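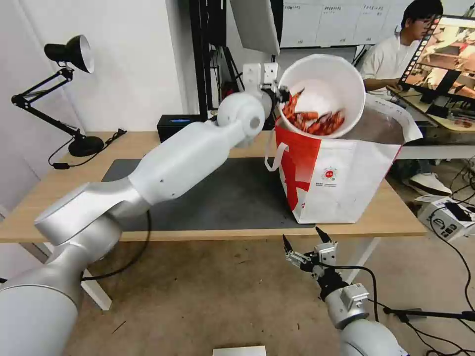
JUDTHORPE, May 24, 2025 — Storent, the takeout and catering packer that has been filling bags for offices and family parties in and near Judthorpe for years, announced today that two-armed packing stations will join its evening shift in September. Four stations will go in to start, all of them on the hot seafood line, where crayfish is by far the most popular order and by far the messiest one to pack.

Anyone who has worked that line will tell you about the buckets. They get heavy, they get slippery, and every one of them has to be brought up and over the side of a tall paper bag without spilling or tearing anything, and then the next one comes along and you do it all over again. On a busy night the team packs up to 2000 orders, and by closing time there are a lot of sore wrists and shoulders in the break room.

The new stations, developed with the automation firm Satotine, are meant to take over that lifting and tipping. An arm takes hold of a bucket by its rim and handles it over the open bag, with a second arm mounted at the same bench. Satotine's engineers have been working through the job at ordinary desks in their own office, using real crayfish and the same kind of paper bags, and Storent's packers have been going over in pairs to watch, try things out and (they are not shy people) say what they think.

"I have packed seafood for a long time and I love the work, I love the people, but I will not pretend I love the buckets," said Loukia Manolakis, shift lead on the hot line. "What I wanted to know first was who would be standing next to these arms and what those people would be doing all night. We asked a lot of questions, and some of the answers changed after we asked them, and I was glad to see that."

One change that came from the floor is the height of the bench, which was lowered so that a shorter packer can see right down into the bag. Another is a pause button on both sides of the station. The packers also asked that a person, and never the station, have the last look at every order before it is closed, and that is how the line will run.

No one on the hot line will lose hours because of the change. Packers who now spend the evening lifting will move to checking orders, adding sauces and sides, and talking with the drivers at the pickup window — a job that has been squeezed in between other jobs for far too long. Everyone on the shift will be trained on the stations with pay, and those who would like to learn basic upkeep can sign up for a longer course taught by Satotine staff.

The stations will be installed at the Ó Súilleabháin Street kitchen, where 100 people work across all shifts. The other lines there will stay as they are for now, and Storent will talk with its packers again before deciding on any more equipment.

Regular customers should not notice much difference. The menu, the prices and the pickup times stay the same, and the crayfish will still be cooked by the same cooks.

**Visits and questions**

Reporters who would like to see the line once it is running are welcome to write to the Storent press desk, Box 1279, Judthorpe. Please allow a little time for a reply, and plan on closed shoes and tied-back hair for any kitchen visit.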